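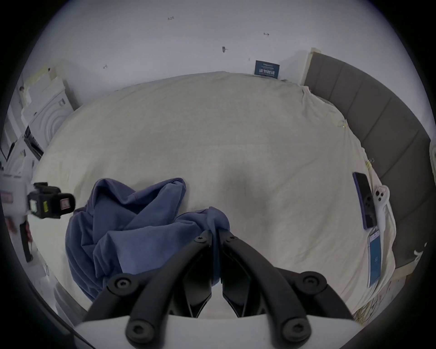 4/24/20

Readers who have followed this site since its early days will know that updates have become infrequent. The last entry was posted in January, and several messages have since arrived asking whether the site remains open. It does. The following is a short account of recent additions to the collection and of changes to the pages themselves.

The principal acquisition of the season is a signed copy of the second Dedgate album, "Clerkville," on its original vinyl pressing. The record was bought from Ambros Zürcher, who played bass with the group on its final tour and who has been selling portions of his own archive by mail. The signature is on the inner sleeve, in blue ink, beneath the lyrics to "Galbraith." The outer sleeve has moderate wear along the spine and a price sticker that will be left in place. The disc plays without skips on both sides.

Mr. Zürcher also enclosed 2 ticket stubs and a handwritten set list. The set list is of particular interest, as it places "Stakance" third in the running order. Every live recording known to this author has that song as the closing number. Any reader who attended a concert on that tour and remembers hearing it early in the evening is invited to write in.

On the matter of the album itself, the opinion published here some years ago was too severe. The review described side two as unfinished. After repeated listening this month, that judgment is withdrawn in part. The long instrumental passage before "Galbraith" is patient and well played, and the drums have a dry, close sound that the later compact disc edition lost. The spoken introduction remains difficult to defend – it lasts too long and the joke was old at the time.

Visitors will notice that the autograph list has been reorganized. It now contains 70 entries, arranged by performer, with wrestling and television items moved to a separate page. Of these, 10 still lack a date or a place of signing and have been marked accordingly. Corrections are welcome by e-mail. Offers to buy are appreciated, but nothing on the list is for sale at present.

All concerts this author had planned to attend in the spring have been postponed, and the tickets are being held for the new dates. Concert reports will resume when there are concerts to report. Until then, the next entry will cover the Dedgate singles, including the foreign pressing with the misprinted label.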